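Este site utiliza cookies para medir a audiência e guardar preferências. Aceitar | Recusar | Gerir definições

Análise: fita de mascarar Tirketti Azul sobre papel kraft
192 partilhas · 6 comentários

A fita de mascarar azul vende-se quase sempre pela promessa de remoção limpa. Em parede pintada, a maioria das marcas cumpre. Sobre papel, o comportamento é outro: a adesão às fibras aumenta com o tempo de contacto e a remoção pode arrancar a camada superficial do suporte. Usei a Tirketti Azul durante o mês de junho para proteger e demarcar bancadas de trabalho, com a Fodano Standard como termo de comparação.

Construção

O suporte é papel crepado, com adesivo acrílico. O crepe é mais fino do que o da Fodano, o que facilita o traçado de linhas retas e prejudica as curvas. O rolo desenrola sem saltos e a tensão mantém-se constante até perto do núcleo. O núcleo é de cartão rígido e não deformou no suporte de parede, ao contrário do que aconteceu com um dos rolos da Fodano.

A fita rasga à mão na transversal, com um bordo irregular mas utilizável. Para juntas de topo convém usar lâmina. O x-ato Khumalo que tenho na oficina corta a fita sem marcar o kraft, desde que a lâmina seja nova e a pressão baixa.

Adesão e remoção

Em kraft liso, a adesão inicial é moderada. A fita permite reposicionamento nos primeiros minutos e, depois de passada a espátula, fixa de modo uniforme. Ao fim de 2 dias, a remoção a 45 graus, lenta, deixou o papel intacto na maior parte do comprimento. Puxada a 90 graus, levantou fibras em vários pontos. A Fodano, nas mesmas condições, descolou com menos esforço e menos dano, mas também perdeu aderência nas extremidades mais cedo.

O vidro e a melamina não levantam questões. Em madeira com acabamento a óleo não recomendo nenhuma das duas.

Demarcação em quadrícula

É na quadrícula que surgem as limitações. Nos cruzamentos, a segunda tira assenta sobre a primeira e cria um ressalto onde prendem mangas, caixas e bases de tabuleiros. Uma tira rasgada num desses pontos enrola sobre si própria e já não volta a assentar; é preciso cortar o troço e substituí-lo. Os vincos do papel agravam o problema, por reduzirem a área de contacto. Aplicar o kraft bem esticado, preso primeiro pelas bordas, compensa o tempo gasto.

Para esquadria, marquei os pontos com lápis e régua metálica antes de aplicar. O alinhamento a olho acumula erro a cada tira e o desvio torna-se evidente a meio da mesa.

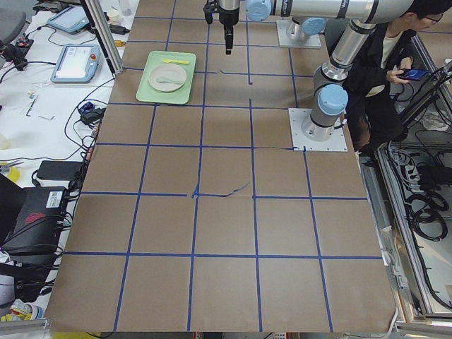 Custo e rendimento

A referência 901 da Tirketti custa mais por metro do que a Fodano. Numa bancada grande, um rolo chega para cerca de 6 aplicações completas, incluindo reparações pontuais. A diferença de preço justifica-se em trabalhos com linhas retas e necessidade de fixação prolongada. Para proteção de curta duração, a Fodano é suficiente.

Avaliação

Pontos a favor: desenrolamento regular, linha bem definida, boa resistência das extremidades.
Pontos contra: remoção exigente em papel, fraca adaptação a curvas, preço.

Compraria de novo para demarcação. Para mascarar pintura continuo a usar a Elano de baixa aderência, que não foi incluída neste ensaio.

Texto: Oratile Lekota

Comentários (a mostrar 3 de 6)

rui_bancada
Secador de cabelo no mínimo antes de puxar. No kraft resolve quase sempre.

Marta V.
A referência estreita tem o mesmo adesivo? Na loja só encontro a larga.

oficina_norte
Discordo quanto à Fodano. Os rolos que comprei este ano deixaram cola na melamina.

Carregar mais comentários
Receba as próximas análises por correio eletrónico. Subscrever a newsletter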